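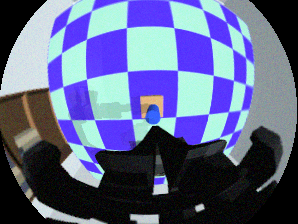 Wrist camera view in the simulator, with the blue piece at the orange-tan square.

Setting up the block task in sim (Sernstead robotics club, team Kitico)

Posted 25/10/2024

Okay, so a few of you asked how I got my wrist view working before the October meet, and I promised I'd write it down. You'll need the club laptop build of Trokoner and the Sawatzky starter folder. If you don't have the folder yet, grab it from the shared drive first (it's big, so do it at school!).

Step 1. Open the starter folder and load the checkered table. You can pick a plain one, but I like the checks because you can see right away how much the fisheye lens is bending things.

Step 2. Attach the camera to the wrist link, with the gripper in the lower part of the view. Mine fills up a lot of the bottom and I'm fine with that. I want to see the tip and the piece together.

Step 3. Turn on shadows and noise. My first try had neither, everything looked super clean, and then my program fell apart when I switched them on. Just start with them on, trust me. I leave the grain at the default.

Step 4. Set the random seed. I use 517 for testing so I get the same layout every time, and then I let it go random for the real runs.

Step 5. Drive the arm by hand and record your demos. Go slow near the piece! I did 30 in one sitting and the last few were pretty sloppy, so I threw those out and did them over the next afternoon. Aim for 100 in total if you can stand it.

Step 6. Start training and go eat something. I stopped mine at step 2675 the first time, way too early, and the arm just hovered there. Let it run overnight.

If the view comes up all black, check that the camera isn't inside the gripper mesh. I lost a whole evening to that one. I'll post my settings file once I've cleaned up the comments in it.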